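Notes from the Cheap Seats

Well, the Claltwood women are 8 games into the season and I already have no voice left. If you were sitting anywhere near section three for the Prurnitz game, I'm sorry about your ears. I am not sorry about the cowbell.

I missed the opener because of a root canal (don't ask), so I've been making up for it ever since. I went to both home games this month and drove out to Drunari for the road one, and I want to get all of it down before it turns to mush in my head.

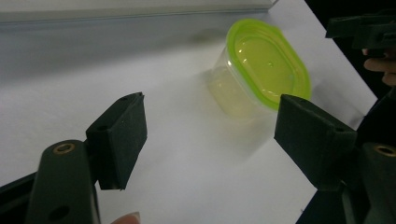
WOMEN'S BASKETBALL

Let's start with Drunari, since that's the one people keep asking me about. Yes, we lost. Yes, it was close. No, I don't think it was a foul on that last drive, and I've watched the replay more times than I'd like my family to know. Our point guard got into the lane, went up with her left hand, and there was contact, but she started it. I'd have been furious if they called that against us at the other end. So I'm going to be a grown-up and let it go, mostly.

What bugs me more is the second quarter. We went into a zone and stayed in it forever, and Drunari has two players who will stand in the corner and shoot over a zone all night long. They hit four threes in a row! Everybody in my row was yelling "man, man, man" and I'd like to think the bench heard us, because we came out of halftime playing man-to-man and cut the lead down to a single basket before the end of the third. If we'd done it ten minutes sooner I think this is a much happier newsletter.

The crowd there was 752, which is a lot for that gym. It has those pull-out bleachers that shake when people stomp, and the visitors' side is tucked in behind the scorer's table so you spend half the game looking at the back of somebody's head. Great popcorn though. I'll give them the popcorn.

Prurnitz was a different story altogether. We were up by double digits before I'd even found my seat, and our freshmen got a whole fourth quarter to themselves. I love those minutes. Nobody's nervous, the seniors are up off the bench waving towels, and you get to see who has been paying attention in practice. The tall kid who wears her hair in two braids set the best screens of anybody all night and never once looked at the basket. Somebody please tell her she's allowed to shoot.
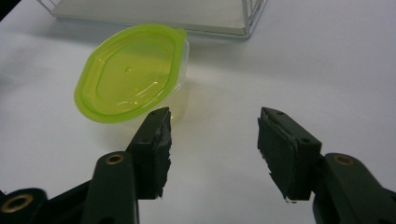

Rebounding is where I'd spend every minute of practice from now until the conference schedule starts. We're getting beaten to the long ones, the misses that bounce out toward the free throw line, and it's because all five of our players crash in and stand under the rim waiting. Send three and keep two back, that's how I was taught. I tried to show my brother-in-law at halftime with our snacks on the bleacher seat, pretzels for guards and a little clear plastic tub for the center, same sort as this one with the lime-green lid, and he nodded very politely and then ate the backcourt. But I stand by the lesson! One guard hanging out near the elbow picks up two or three extra possessions a game, easy, and in Drunari that would have been plenty.

Free throws are better, I'm happy to say. Last year I used to close my eyes. Now I only squint.

A couple of housekeeping things before I sign off. The Dönmez Classic is coming up over the break, and the fan bus is going again if enough of us put our names down. It leaves at 8 in the morning from the lot behind the field house, and you'll want a cushion for those seats. The sign-up sheet is at the ticket window. Last time we filled the back half of the bus and sang the whole way home, and I can promise you the singing hasn't improved.

Also, the gray "Claltwood Hoops" shirts are back, in kids' sizes too. I bought a medium and should have bought a large, they run small in the shoulders.

Next home game tips at 7. I'll be in section three with tea and honey, and the cowbell.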